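Rodica Ciobanu has been drying socks indoors since she moved to Dernside, and she will talk about it for as long as you let her. "My mother had a line in the yard and all the wind she wanted," she told me, pouring more tea. "I have a wall and a hook — so I learned."

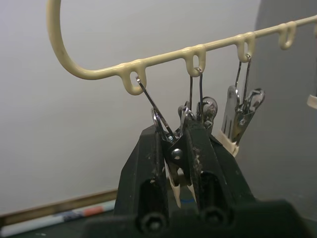 Small laundry is her favorite kind, the sort most people throw over a radiator and forget. She likes to hang each sock by its cuff, with a little air on both sides, and she is fussy about what does the holding. "I want metal clips, on a bar with loops, so that every clip has its own place and can't go sliding down to visit its neighbor," she said, laughing. "Plastic pegs I've broken by the handful, especially in November."

Her daughter Domnica, who had come in for the cookies, thinks this is all a bit much.
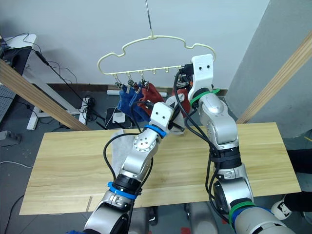
"She rehangs mine when I've gone to bed," Domnica said. "I put up 2 blue ones together and in the morning they've been moved apart!" Rodica didn't deny it. She pairs them as they go up, she explained, and then the folding is already half done — and she would sooner spend 3 minutes at the hanger than hunt for a missing sock later.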